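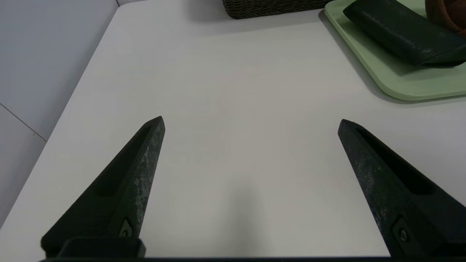
July, late, kettle on.

Second day of the great finger contest. Radum's set against Talard's, same arm, same tray, same wrist camera, and me with a clipboard like a judge at a village vegetable show. Antonina Palamarchuk had put the Radum ones forward as "hardly worn". I have seen the inner faces close up and I would call them experienced.

The wrist view is good for tips and hopeless for anything taller than they are. I spent most of the morning moving exposure up and down by amounts too small to matter, because a white table makes every camera sulk. Left it at 512 in the end, mainly as I liked the number.

12 tries per object, which felt modest when I wrote it down and felt like a prison term by the ninth. The glasses case was the villain. It rolls, it sulks, it lets one finger under and then thinks better of it. Talard dropped it twice, Radum once, and Antonina says once doesn't count if you catch it with your hand. It counts. 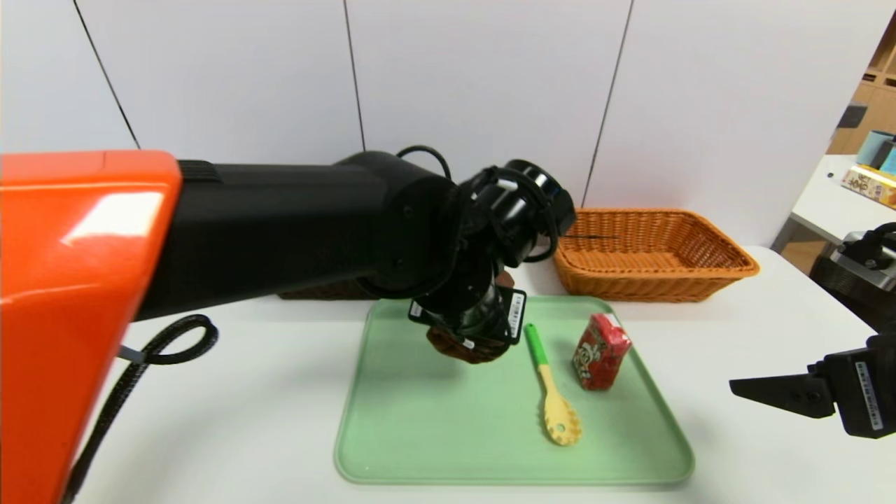 Brown thing up, spoon and red box still to go.

The Prakidier controller threw its delay warning again after lunch — 200 milliseconds, for no reason it cared to share. Restarted it, made tea, restarted it again. Antoniuk have been emailed. Antoniuk will reply when the leaves fall.

Tomorrow the spoon, handle first. Must buy milk.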